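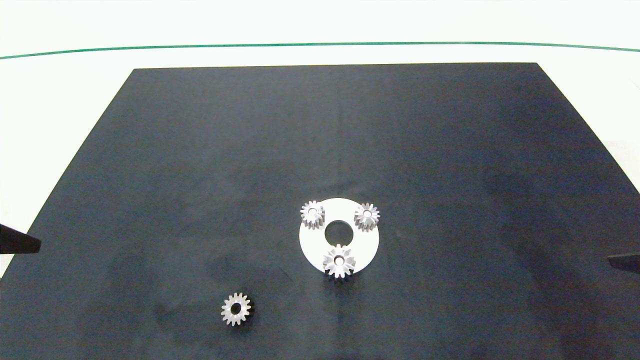
Vostton, novembre

Par la rédaction de l'atelier

Mis en ligne en novembre

Bon, je vous avais promis des nouvelles de la cellule Staneck, et en voilà ! Elle a tourné toute la semaine de la reprise sans broncher, puis un matin, à 7 heures, je suis arrivé à l'atelier de Vostton et j'ai entendu le petit claquement. Ceux qui travaillent avec des réducteurs planétaires voient tout de suite de quoi je parle : un tic sec, une fois par tour de sortie, qu'on entend mieux quand la machine ralentit. J'ai laissé passer deux cycles (je sais, je n'aurais pas dû), j'ai mis l'axe à l'arrêt et j'ai sorti la caisse à outils.

Pour ceux qui prennent le train en marche : la Staneck, c'est notre cellule d'assemblage de petits réducteurs. Elle reçoit des pièces en vrac côté gauche, elle empile, elle presse, et à droite il sort des sous-ensembles qui partent vers le site de Clenham pour recevoir leur moteur. L'axe qui fait avancer le plateau indexeur est lui-même entraîné par un réducteur planétaire, un Engström tout bête, monté à la livraison et jamais ouvert depuis. Le compteur de maintenance en était à 446 heures. Le carnet demande une visite à 700, donc on était censés être tranquilles jusqu'à l'hiver. Raté.

Le démontage du réducteur, franchement, ce n'est pas la partie la plus pénible. Le carter se tient par des vis accessibles à condition d'avoir déposé la tôle avant, et la tôle avant, elle, se retire en râlant. Il y a toujours une vis derrière la goulotte de câbles. J'avais noté sur un bout de ruban adhésif « déplacer la goulotte » lors de la mise en service, et le bout de ruban était toujours là, collé sur la goulotte, qui n'avait évidemment pas bougé. Je l'ai décalée cette fois, de la largeur d'une main, et la clé passe droit.

Une fois l'étage ouvert, j'ai cherché le coupable du côté des satellites. Premier réflexe, passer l'ongle sur les dentures. Deuxième réflexe, regarder les portées. Les dents étaient belles, pas d'éclat, pas de bleuissement. En revanche un des axes avait pris du jeu dans son logement, et le porte-satellites marquait à cet endroit-là : une petite ovalisation, à peine sensible au pied à coulisse mais très nette à l'oreille quand on fait tourner à la main. Le pignon se décalait d'un poil à chaque passage, il venait taper un flanc, et voilà notre tic.

J'ai donc fait ce que je fais toujours avant de remonter un train planétaire : une présentation à blanc, à plat, sur le grand tapis sombre. Le disque blanc percé au milieu, et les pignons dessus, en triangle autour du trou central. On voit tout de suite comment ça se répartit, et puis sur un fond foncé le métal ressort bien, on ne perd rien (j'ai cherché une fois une clavette sur un établi gris pendant toute une pause déjeuner, plus jamais). Pour l'instant il y en a trois sur le disque et un quatrième resté à côté, sur le tapis, en bas à gauche.

Je vous le dis parce que j'ai déjà eu la question par mail : oui, les pignons débordent un peu du disque, et non, ça n'a rien d'inquiétant. Dans un étage planétaire les satellites doivent aller chercher la couronne à l'extérieur et le pignon central à l'intérieur. Si tout tenait sagement à l'intérieur du disque, ça n'engrènerait avec rien du tout.

Côté pièces, bonne surprise. Je m'attendais à devoir commander l'étage complet chez Engström et à immobiliser la cellule, mais on avait gardé au magasin un jeu de rechange de la première livraison, rangé dans une boîte marquée « divers » (le rangement, c'est un chantier pour une autre fois). Porte-satellites neuf, axes neufs, rondelles neuves. J'ai conservé les pignons d'origine après contrôle et mis de côté celui qui tournait sur l'axe fatigué. Il n'a pas l'air abîmé, mais je préfère le garder sous le coude pour le mesurer tranquillement au lieu de le remettre en service sur un coup de tête.

Le remontage, maintenant. C'est là que je vais radoter un peu, et je m'en excuse auprès des habitués.

On nettoie tout, même ce qui a l'air propre. La graisse d'origine avait foncé et elle avait séché en croûte sous les rondelles, à un endroit qu'on ne voit pas tant qu'on n'a pas sorti les axes. J'ai fait deux passages au dégraissant et un coup d'air. Ensuite graisse neuve, pas trop : un film sur les dentures, un peu plus dans les alésages, rien sur le plan de joint. J'ai vu des réducteurs repartir bourrés jusqu'à la gueule parce qu'on s'était dit que plus il y en a, mieux ça glisse. Ça chauffe, ça pousse sur les joints, et on retrouve la graisse par terre la semaine suivante.

Le calage angulaire demande de la patience. Le pignon central entre en dernier, par le milieu, et il faut que les trois satellites l'acceptent en même temps. Si ça coince, on ne tape pas ! On tourne d'une demi-dent, on recommence. La première fois ça m'avait pris l'après-midi entier. Cette fois, le temps d'un café, et le café était encore tiède.

Et puis il y a le réglage de la cellule elle-même, auquel on pense moins. Dès qu'on a ouvert l'axe de l'indexeur, le zéro mécanique ne correspond plus exactement au zéro du programme. L'écart est minuscule, mais la Staneck dépose ses pièces les unes sur les autres, et un écart minuscule à l'entrée, ça donne une pièce qui accroche le bord à la sortie. J'ai refait la prise d'origine à vitesse réduite, porte ouverte, clé de mode dans la poche, puis j'ai repris les positions de dépose dans l'ordre. Deux d'entre elles avaient besoin d'une correction. Les autres, je les ai laissées comme elles étaient.

J'en ai profité pour regarder les doigts de préhension de la cellule, tant qu'on avait la main dans le moteur si j'ose dire. Les mors s'encrassent avec l'huile de protection des pignons et finissent par patiner. Un chiffon, un peu d'alcool, un contrôle du serrage, et c'est reparti. Je le note dans le carnet pour que ce soit fait à chaque visite, ça coûte trois fois rien et ça évite les pièces lâchées en plein transfert, qui elles coûtent un arrêt complet et une bonne séance à quatre pattes sous le châssis.

Au passage, une correction sur mon billet de l'été, où j'écrivais que la visite à 700 heures suffisait largement. Sur notre cadence à nous, avec des démarrages et des arrêts sans arrêt (pardon), je vais ouvrir plus tôt. Je n'ai pas encore fixé le chiffre, je veux d'abord mesurer l'ancien porte-satellites logement par logement et comprendre si l'ovalisation vient de l'usage ou d'un montage un peu serré au départ. J'ai ma petite idée, mais je préfère la vérifier avant de l'écrire et de devoir faire une deuxième correction.

Les collègues de Clenham m'ont demandé si leurs propres indexeurs étaient concernés. Ils ont le même Engström, mais leurs plateaux portent moins lourd et tournent moins souvent. Je leur ai conseillé d'écouter : on coupe la soufflerie, on fait avancer l'axe en manuel tout doucement, l'oreille près du carter (machine en mode réglage, cheveux attachés, manches retroussées, on se comprend). Si c'est régulier, on ne touche à rien. S'il y a un tic par tour, on m'appelle, je prendrai la route avec ma boîte « divers ».

Pour la suite, j'attends que la cellule ait refait quelques équipes avant de crier victoire. Je repasserai l'oreille dessus et je vous mettrai les mesures de l'ancien porte-satellites, avec le détail par logement, pour les deux ou trois passionnés qui me les réclament déjà. Et si quelqu'un parmi vous a une bonne astuce pour maintenir des satellites en place pendant qu'on retourne l'étage, je suis preneur, parce que ma méthode à moi c'est la graisse et la main gauche, et il arrive que la main gauche fatigue.

Dernière mise à jour : novembre, 16 h

À lire aussi

Staneck : la mise en service, côté câblage
Graisse ou huile pour les petits réducteurs ?
Un carnet de maintenance que l'on remplit vraiment
Clenham reçoit ses nouveaux plateaux indexeurs
Engström : démonter le carter sans marquer le plan de joint
Ranger le magasin de Vostton, premier épisode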